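April, evening

Rain until four, so no work on the allotment. I spent the day on the jumble sale instead, as it is now only 17 days off and the back bedroom is filling up. Sorting goes slowly. The children's clothes are the worst, being small and never folded by whoever gave them. I did the coats and the school things before lunch and left the rest.

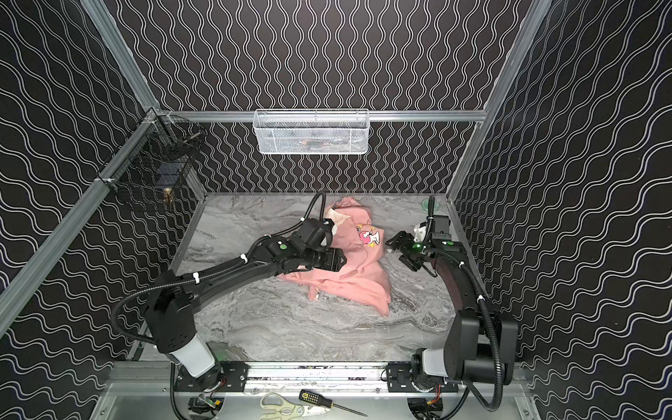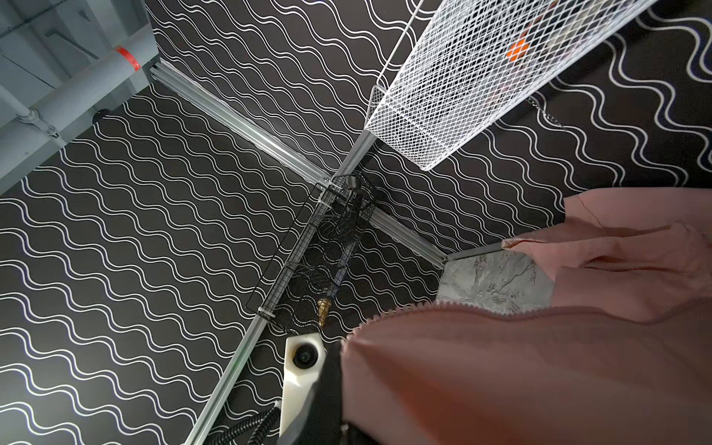 Pink again, whichever way you look.

Orla Heffernan rang at two and told me the prices were too low last year and we would be fools to do the same again. She thinks a pound for a child's top is fair and 50p is giving it away. I said people come to Droncombe because it is cheap, and if they want to pay more they can go to Bromolthorpe, where the charity shop has had its prices up since the new year. She said that was exactly her point. We left it there. I expect she will bring it up again on the night we do the labels.

Last year we took £1,484 over the two days, after the hall. That paid for the gutters and most of the side door. The kitchen window still wants doing and Brendan Cronin has had one quote for it, which he will not show anyone until he has a second. I don't mind waiting, but I would like to know what we are aiming for.

Went through the books after tea. Two boxes, mostly thrillers and a run of old gardening annuals with the spines gone. I have kept one back on soft fruit and will put a pound in the tin for it. There was a bus ticket in it, marking the page on gooseberries. No name inside.

Fatima Aliyu left a bag on the step while I was upstairs. Table linen, all ironed, and a set of napkin rings. She had put a note in to say she can do the Saturday stall but has to be away by one. I have written that on the list. It leaves a gap in the afternoon – I might ask Maeve, though she did both days last time and said her feet were bad for a week.

Things still to find: hangers, the second rail (I think it is in Gil-soo's garage), safety pins, something to stand the lamps on. The hall has offered the long tables but not the short ones, as the playgroup has those out. The long ones won't go round the pillar. Last time we had a queue right back to the door because of it, so I drew the room out on squared paper and moved things about. If the crockery goes under the window and the clothes come down the left side, it nearly works. The cake table would be in a draught.

Dry now and a bit of wind. Must get the onion sets in tomorrow, they have started sprouting in the bag. Bed at ten.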